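社区互助 > 智能家居 > 机器人与自动化

家务机器人现在到底能不能收拾桌子?

Niment小厨 2022年4月10日

先说下情况,我在Prasbridge那边租了个小店面做简餐,桌子收拾起来真的很烦。客人走了以后瓶瓶罐罐东倒西歪,我一个人又要煮面又要收台。前阵子看到有人说Prultent这类带机械夹爪的东西已经能帮忙收桌面了,我就动心了,翻了好几个晚上的仿真演示,越看越拿不准。

我要的其实很简单:把倒下的瓶子罐子捡起来,放进旁边的木托盘,完事。擦桌子以后再说。演示里也有差不多的活儿,瓶身圆鼓鼓的,底下还是木头纹路的桌面,跟我店里的情况挺像。

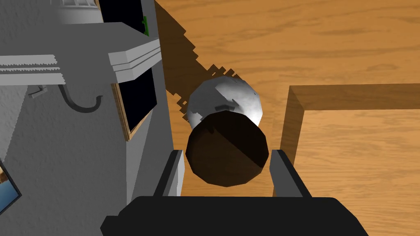
夹爪张开,对着倒在木桌面上的圆瓶状物件,右边是浅木托盘

我想问的是,换成真的桌子真的瓶子,这种活儿现在的机器能干到什么程度?预算大概2000块,多了真拿不出来。有没有人在自己家或者店里试过的,说说实话呗!

老周不修空调

2000块就别想了哈,买个扫地机器人都得挑挑拣拣。夹爪、机械臂、摄像头,再加上调试的时间,随便算算都不止这个数。我建议你买个带轮子的收餐车,便宜又好使。

半桶水的螺丝刀

楼上说的预算我同意,不过能不能干这件事可以多聊两句。我在车间里折腾过一套叫Mazandarani的小夹爪,断断续续搞了2年,去年7月才算勉强能用,说说我踩的坑吧。

圆的东西最难。两根手指是平的,夹圆瓶子接触面就那么一点,稍微偏一点瓶子就滚跑了。我后来给手指贴了软胶皮,好了很多,但是遇到油乎乎的瓶子还是白搭(你做餐饮的,这个肯定躲不掉)。还有就是倒着的瓶子要顺着瓶身的方向去调角度,人手根本不用想,机器得先看明白它朝哪边躺着。

桌面也有讲究。我那会儿最怕反光的台面和带格子的台面,灯一打,程序老是把缝当成东西的边,对着空气就夹下去了。 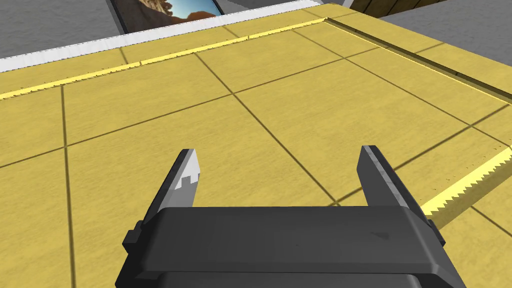
后来我换了灯的位置,又让它多看几遍再动手,误判才少下来。慢是真的慢,捡一个瓶子的工夫我自己都能收完一桌了。有一回我较真,连着让它捡了307次,中间卡住要人去扶的有7次,听着还行对吧?可那是同一种瓶子,摆的位置也差不多。换成你店里酱油瓶、醋瓶、胡椒罐混着来,我可不敢打包票。

所以我的看法是,固定的位置、固定的东西、旁边有人看着,能干。饭点人多的时候指望它独自收台,还早。你要是纯粹想玩,可以先在电脑上用仿真练手,不花什么钱,摔了瓶子也不心疼哈哈。

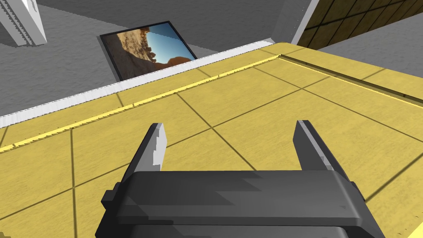

Niment小厨

谢谢两位!餐车我下午就去看了,确实便宜。仿真我也想试试,反正打烊以后闲着也是闲着。想再问一句螺丝刀,你那个软胶皮是贴一整面还是只贴指尖?我店里的胡椒罐是圆肚子的,我自己手滑都摔过两个了……

半桶水的螺丝刀

贴一整面。只贴指尖的话,瓶肚子那块还是碰到硬的地方,会打滑。胶皮别买太厚,太厚了手指合不到位,小罐子反而夹不住。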